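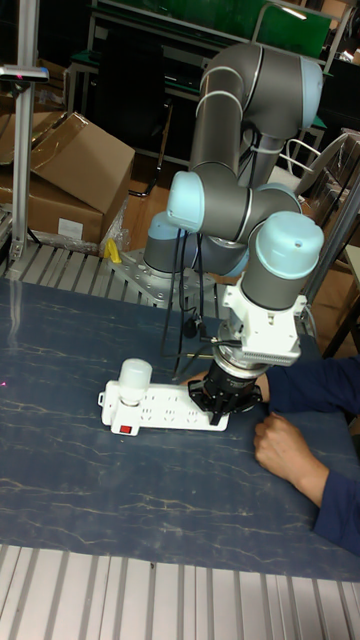
## Cell check, bench 2 — Plimix line, Loltov site

July 28, 2023. Arm stopped for the first half, running at reduced speed for the second.

- [x] **Base plate bolts.** Tight. Paint marks still line up.
- [x] **Joint covers.** All pale blue caps seated, no cracks.
- [ ] **Cables at the elbow.** They hang low towards the table. Operators say they have learned to lean round them. Please re-route before the next check.
- [x] **Gripper fingers.** Pads worn but within limits. Change at 850 hours; the counter reads 652.
- [x] **Power strip handling.** Arm comes down on the strip from above, operator's hands stay on the table or at the end of the strip. Speed limit confirmed in the Stöcker controller.
- [ ] **Hand position rule.** Not written down anywhere. The two shifts do it differently — one holds the strip until the fingers touch, the other lets go earlier. Needs one agreed method on the bench card.
- [x] **Emergency stop.** Tested from both seats.
- [ ] **Boxes on the floor side.** Open cartons behind the bench again. Give them a marked place.

### Comments from the people on the bench

Fewer sore wrists since February, when the arm took over the pressing. More standing and waiting, though, and the waiting is tiring in its own way. Job rotation is now every 2 hours in an 8 hour shift; most want it kept.

Three people have not had the Dindell refresher course. They may load and unload but must not restart the arm after a stop.

Target stays at 100 strips per shift until the hand position rule is settled. Open items go to the shift lead.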